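Clear tables, full baskets: a conversation with the head of shared spaces at Loltport

Staff interviews

Published 29th May

The Loltport building houses 218 people across four floors, and for most of them the working day begins at a table they did not use the day before. Personal desks were withdrawn in January, when the organisation moved to shared tables throughout. The change brought with it a small piece of equipment which has since become a familiar sight in the building: the table basket.

We spoke to the head of shared spaces about the thinking behind the baskets, the habits that have formed around them, and the question of cups, which occupied rather more of our conversation than either party had expected.

Starting with the table

The head of shared spaces came to Loltport from a background in library services, and the influence is plain. A reading room, in this view, depends upon the table being handed over in the condition in which it was found.

"In a library the reader takes a seat, spreads out, works for three hours and goes," the head of shared spaces told us. "The next reader should have no idea that the first was ever there. I wanted the same courtesy here. It is a modest aim, but it had never been written down."

The first version of the arrangements asked staff to clear everything from their table at the end of each session and to carry it to a locker. Compliance was good for a fortnight and then fell away. The lockers were at the far end of each floor, and people who had a meeting at eleven and another at twelve did not wish to make the journey twice.

"People were leaving a cardigan on the chair and a notebook on the table to show that they would be back. I understood it entirely. I did it myself. What we lacked was somewhere to put six or seven things at once, so that a person could pick them all up with one hand and leave."

The choice of basket

Several containers were considered. Fabric bags were rejected at an early stage, as they slumped when set down and their contents could not be seen. Lidded plastic boxes were tried on the second floor and proved unpopular. Staff forgot what was inside them, and on two occasions a box was put away with fruit in it.

Open wire was the eventual choice. The model in general use is supplied by Kestanero, and is long enough to take a laptop sleeve standing on its edge. A smaller order was placed with Grilia for the meeting rooms, where the baskets hold shared items such as pens, adaptors and the remote control.

"I am fond of the wire ones," said the head of shared spaces. "You can see from across the room whether one is empty. They do not collect crumbs, or they let them through, at any rate, and then the crumbs are on the table where they can be wiped up. And they are not heavy. I can carry two."

There were objections. Pens fell through the gaps, and this remains a cause of complaint. The recommended remedy is a pencil case, although some colleagues have taken to lining the basket with a folded tea towel. We asked whether this was permitted.

"It is not forbidden. I would ask only that the tea towel goes home to be washed from time to time."

Pale tops and dark floors

The tables themselves were chosen before the present post existed, and the head of shared spaces was careful to give credit to the earlier project team. Most of the tops are of light wood, which shows every mark. This has been described to the facilities desk as a fault. The head of shared spaces regards it as an advantage.

"A pale top shows a ring from a cup straight away. On a dark top you find it with your sleeve. I would sooner see it. The carpets are a different matter, as they are dark and anything small that lands there is lost until the evening clean. We have had earrings, a great many paper clips, and half of a pair of reading glasses."

Rounded corners were specified for the smaller tables, which stand closer to the walkways. The head of shared spaces would have liked them on every table in the building, having walked into a number of the square ones.

The order of packing

Guidance on the use of the baskets runs to a single page. An earlier draft ran to five, and was shortened after a colleague pointed out that it took longer to read than a table took to clear. The page deals with the order in which things should go in, and it was this that we asked to have explained.

Flat things go first, standing on their long edge against one side. Chargers and cables follow, each one coiled and fastened. Soft items, such as a scarf or gloves, fill the middle. Drinking vessels go in last, at one end, and come out first when the basket is set down at the next table.

"If the cup goes in first, everything else is leaning on it," the head of shared spaces said. "Then somebody lifts out a folder and over it goes. Put it in last and you know where it is. You are also looking at it as you put it down, so you notice if the lid is open."

The basket should be placed towards the back of the table before packing begins. This leaves the front of the table free for sorting, and gives the arm room to come across from the side. Staff who prefer to pack on a chair are asked to reconsider, after an incident on the third floor involving a swivel chair and a jar of instant coffee.

On cups and tumblers

No subject has produced more correspondence. Under the old arrangements the kitchens supplied mugs, and the mugs travelled. A search in January recovered 90 of them from window sills, stationery cupboards and the space behind the printers. Some had been missing for so long that the pattern was no longer stocked.

The answer was to encourage people to bring a drinking vessel of their own, with a lid. Insulated tumblers are now common, and one canteen supplier, Swai, gives a small reduction on hot drinks to anyone who brings a cup. The difficulty is height. A tall tumbler stands well above the rim of the basket, and if it has a straw it stands higher still.

"The straws caused a good deal of debate," the head of shared spaces admitted. "There was a view that they should come out before the tumbler went in. I tried it for a week. You then have a straw in your hand and nowhere sensible to put it. We settled on leaving it in the lid and setting the tumbler down upright, in a corner, with nothing tall beside it."

The tumbler should be lowered from above. Sliding it in over the side is discouraged, as the base tends to catch on the top rail. Those carrying a full cup are asked to take it separately, in the other hand, and to let the basket follow.

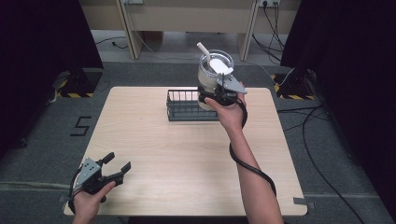
What remains to be done

The arrangements have been in place long enough for their shortcomings to be known. Storage is the first of these. Empty baskets do not nest as neatly as the catalogue suggested, and the racks on the ground floor are full by half past five. A second set of racks has been requested for the corridor beside the post room, subject to the fire officer's agreement.

Labelling is the second. Each basket was issued with a card tag, and the tags have not lasted. Colleagues have made their own arrangements in the meantime, with ribbon, coloured string and, in one department, a set of luggage labels of some age. The head of shared spaces has no wish to put a stop to this, but would like a tag that survives being wiped.

"I have 12 baskets in my office that belong to somebody," we were told. "They have no names on them. One has a very good umbrella in it. I should like to give it back."

The budget for improvements this year is 500 pounds, most of which will go on the racks. Anything left over will be spent on felt pads for the undersides of the baskets, following reports of scratches on the tables nearest the windows. A trial of the pads has begun on the first floor, where they have been fixed at the four corners with a strong adhesive. Two have come off so far.

We asked, finally, whether the head of shared spaces keeps a basket.

"I do. It has a laptop in it, a charger, a tin of mints and a pair of flat shoes. The shoes are not on the approved list. I wrote the list, so I have had a word with myself about it."

Staff who have lost a basket, or found one, should contact the facilities desk on the ground floor. Spare card tags may be collected from the same place until the new design has been agreed.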